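Wood-grain finish

A wood-grain finish is a surface that shows the lines and figure of wood. The term is mostly used for surfaces where the pattern has been added by painting, printing or pressing, though in the furniture trade it is also used loosely for real wood whose grain has been brought out with stain. The finish is found on tables, desks, shelves, doors, floors, wall panels, car interiors and the cases of radios and televisions.

Terms

"Graining" usually means the hand craft, in which a painter copies wood with brushes and combs. "Printed grain" means a pattern put onto paper or film by machine and then fixed to a board. "Embossed grain" has shallow lines pressed into it so that it can be felt as well as seen. When the pressed lines follow the printed ones, makers call the finish "in register." Older price lists often use "simulated" or "imitation" before the name of a wood, as in imitation walnut.

Hand graining

Painted grain is very old, and it became common in Europe and North America in the 1800s, when house painters used it to make pine doors look like oak or mahogany. The usual method begins with a smooth base coat in the lightest color of the wood being copied. A thin, darker glaze goes over it and is worked while wet. Steel or leather combs give straight grain. A curved rubber tool called a rocker, pulled toward the painter and tilted on the way, leaves the long arches seen in boards cut near the middle of a log. Knots are put in with a fingertip or a twisted cloth. After drying, the work is varnished.

Skilled grainers kept sample boards to show customers. One surviving set, from a paint shop in Gramside, has 12 boards, each labeled on the back with the base color and the glaze. Two of the labels were later changed by another hand, and it is not known whether the glaze recipes were corrected or only renamed. 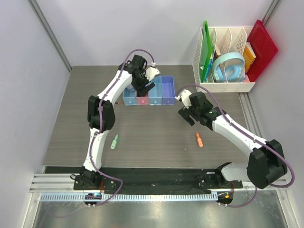

Machine printing brought the finish to cheaper goods. In the most common process, a real board or veneer is photographed or scanned and the image is split into three or four colors. Each color is cut into a steel cylinder. Paper runs over the cylinders in turn, picks up the ink, and is dried and rolled. The printed paper is then soaked in resin and pressed onto a backing under heat. Digital printing does away with the cylinders and is used for short runs.

The length of the pattern before it repeats is set by the distance around the cylinder. A short repeat is easy to spot on a floor, where the same knot may turn up several times in one room. Flooring makers get around this by cutting planks from different parts of the pattern and mixing them in each box. On a desk or shelf the repeat matters less, and a single part may hold less than one full pattern.

Production in Vallen

Vallen was a center of printed grain for the furniture trade. The largest firm there, Maeng, started as a maker of shelf paper and kept an archive of patterns that grew to over 700 designs. Each design had a number and a wood name, although the two did not always agree between catalogs. Pattern 11, sold first as "light elm," appears in later lists as "ash" with no change to the drawing. A smaller firm, Drastov, specialized in embossed plates and supplied Maeng for many years.

The pattern designer Ye-rin Byun, who worked at Maeng, prepared an index of the archive that matches old wood names to pattern numbers. The index has 1,995 entries, as many designs were sold under more than one name. It was released on 11 June 2014 and is used by furniture restorers to find replacements for damaged parts.

Color

Brown and reddish tones made up most early patterns because they copied woods that buyers already knew. Bleached and blond finishes came in during the middle of the 1900s, followed by a return to dark walnut.
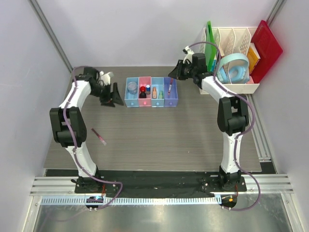 Gray grain has no single wood behind it. Some gray patterns copy oak or pine that has been left outdoors, while others take the drawing of a common brown pattern and change only the inks. It is often used with pale surroundings, as with a gray wood-grain tabletop enclosed by white walls, where the lines of the grain give the surface some texture while the color stays neutral. Black fittings and strongly colored items, such as a purple cable, stand out readily on it. In catalogs the same gray may be listed as driftwood, ash gray, silver oak or smoke.

Care and repair

Printed surfaces are wiped with a damp cloth and mild soap. They cannot be sanded, as the pattern layer is very thin and does not go into the board. Small chips are filled with colored wax and the missing lines drawn in with a fine brush or marker. Hand-grained work can be touched up with matching glaze, but the old varnish has to be cleaned first or the new glaze will not hold. Embossed surfaces collect dirt in the low lines and may need a soft brush.

See also

Faux painting
Marbling
Veneer
Woodworking finishes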